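How to bleed a radiator and bring the boiler pressure back

If your radiator is warm at the bottom and cold at the top, there is probably air inside. You can let this air out yourself in a few minutes. This page is for closed hot water systems with a pressure gauge on the boiler. If you have steam radiators, please do not follow it, they work in a different way.

What you need

A radiator key (sold in any hardware store), an old towel, a small cup and a flashlight. Some newer valves open with a flat screwdriver, so look at yours before you go to buy the key.

Before you start

Switch off the heating and wait until the radiators are cool to the touch. In my house at Rilholm this takes more than 2 hours, because the radiators are old and heavy. Do not skip the waiting. The water can burn your hand, and while the pump is running it can pull more air into the pipes.

Write down the number on the pressure gauge. You will need to compare it later.

Letting the air out

Begin with the radiator on the lowest floor that is nearest to the boiler, and finish with the highest one. Find the small square valve at the top corner of the radiator. Put the towel on the floor and hold the cup under the valve.

Turn the key slowly to the left, a quarter of a turn is usually enough. You will hear a hiss. Keep the key in your hand all the time and never take the valve out completely. When the hiss stops and water comes in a steady line, close the valve to the right. Close it firmly but not with all your force, the brass is soft. The first water is often dark and it stains a carpet very badly.

Filling the system again

After bleeding, the gauge will be lower than before. Look in the manual of your boiler for the correct cold pressure. On many home boilers it is marked with a green zone.

Find the filling valve, usually below the boiler. Open it a little and watch the gauge, it can go up faster than you expect. Close the valve when the needle is in the correct zone. If your filling hose is the removable kind, disconnect it after.

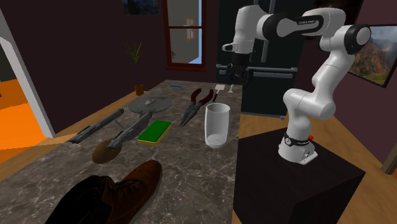
Page last changed: May, by Edileuza Portela

Now switch on the heating and go to each radiator after half an hour. If one is still cold at the top, let everything cool and bleed it one more time.

When to call a technician

Call if the pressure falls again within a few days, if you see water under the boiler, or if a radiator is cold at the bottom and hot at the top. The last one usually means dirt inside, and bleeding will not help. Thank you to Adel Abdel Hamid, who corrected the part about the filling valve.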